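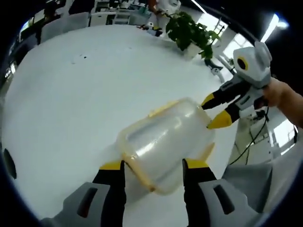
Game Room Tips I Don't Quite Believe (and a Few I Do)

Every site with a page on looking after your console seems to have copied the same list. I tried most of it over the winter on two machines and a drawer full of controllers, and I'm not impressed.

Compressed air first. Short bursts, can upright, console unplugged. Fine. But the claim that you need to do it every week is one I've only ever seen on pages that sell cans. I do mine in August and again when the fan gets loud.

Toothpaste on scratched discs: skip it. I ruined a perfectly playable racing game that way. A soft cloth and plain water, wiped from the center straight out to the edge, takes off fingerprints. It won't fix a scratch, and I doubt the $20 Mallitz repair kit will either. Mine got one disc out of six to load, and that one may only have been dirty.

Sticky buttons. Rubbing alcohol on a cotton swab, controller off, work around the edge of the button and press it a lot. Rosângela Amaral, who wrote in after my last page, swears by baking soda paste. I can't see how you'd ever get it back out.

Stick drift is where the advice gets really silly. Blowing on it, tapping it on your knee, spinning the stick 42 times (why 42?). Check the dead zone in the settings menu before you do any of that. If the game lets you raise it a little, you may be able to put off buying a new controller for months.

Those Trultico cooling stands with the blue lights — I measured no difference with a kitchen thermometer held at the vent, though I'll admit that's a crude test. Pulling the console four inches away from the wall did more, and cost me nothing.

Cables: bread bag clips, with the name written on in marker. I was ready to laugh at this one. They're still on there, and I can find the right charger in the dark.

Next up is the Sistilton screen wipes, if they ever arrive.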